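Chapter 5
Feeding Day: Portions, Packaging and the Household Pet

A bag of dog food and a double feeder on a flowered tablecloth.

Most of us who share a home with an animal have stood in the kitchen at six in the morning, one eye still closed, trying to remember how full the bowl is supposed to be. It is a small question, and a very old one, and you may be surprised (I certainly was, when I began teaching this course) by how much of good animal care comes back to it.
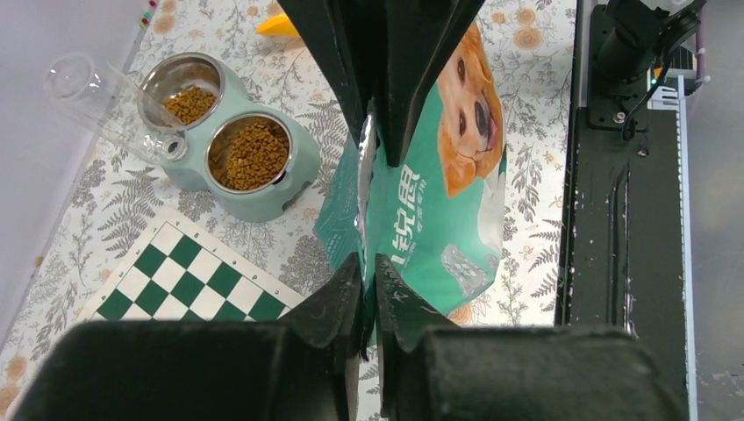
Figure 5.1 A teal bag of dog food beside a pale green feeder with two stainless steel bowls.

In Chapter 4 we followed the food through the Jurkska mill, from the grain store to the sealing line. Now we carry it home. We will start with the bag itself, which has more work to do than its cheerful printing lets on. It has to keep air and light away from the fats in the food, it has to tell the buyer what is inside, and it has to survive a trip in the back of the car. Then we will turn to bowls — their depth, their width, and how easily they can be scrubbed — and only after that to the question of how much to put in them.

A word about numbers before you begin. The worked problems follow two households from the town of Zornside, one with an elderly terrier and one with a large young hound named Kanaan, whose appetite will keep you busy for several pages. The hound's daily allowance in our problems is 2,000 calories and the terrier's is 800. Please don't carry those figures over to your own dog, however much he may look at you as if you should. Age, weight and exercise all matter, and your veterinarian knows the animal far better than a textbook can.

Before reading Section 5.1, find a bag of pet food, your own or a neighbor's, and copy the feeding table into your notebook. Keep it handy, as you will need it again for the Rorent exercise at the end of the chapter.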